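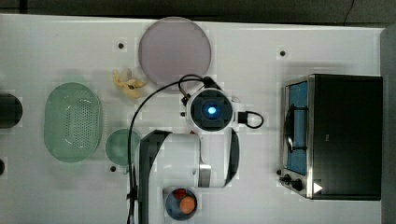

The Pastel Kitchen Problem

By Romana Kratochvíl

Sometime last year my kitchen turned the color of after-dinner mints. I don't remember agreeing to it. First came a green colander, then a small green plate, then a big round one in pale lavender, and by January the cupboard looked like a baby shower.

The people who sell this stuff say it calms you down. A catalog from Postholm promised me that soft colors on a white table would make me "cook slower and eat better." I cook at the same speed. I eat the same noodles.

I asked Youssra Abou Zeid, who ran a housewares shop for seven years, whether anyone had ever come back to tell her that a plate changed their evening. "They came back because it scratched," she said. She sold the Sivadska range in 43 shades, and customers mostly wanted to know if it went in the dishwasher.

Then there is the colander. Mine is oval and takes up more counter than a round one would. The Dobos version, which I borrowed for two weeks, costs $329 as part of a set you can't split up. It drained pasta. So did the dented metal one I've had since college, and that one doesn't hold on to the smell of garlic.

I'll give lavender this much: a tomato looks terrific on it. Scrambled eggs look ill. Pale mint is worse with anything brown, and a good deal of what I make in winter is brown.

The old white plates are still on the top shelf. I took four down last night for stew and haven't put them back.

Print this article | E-mail this article

Comments

noodlearm: My Kivex bowls went cloudy after some seven washes. Lovely color before that.

Peg in Ohio: Eggs look fine on lavender. Buy better eggs.

t_marsh: Where did you get the oval one? I kind of want it.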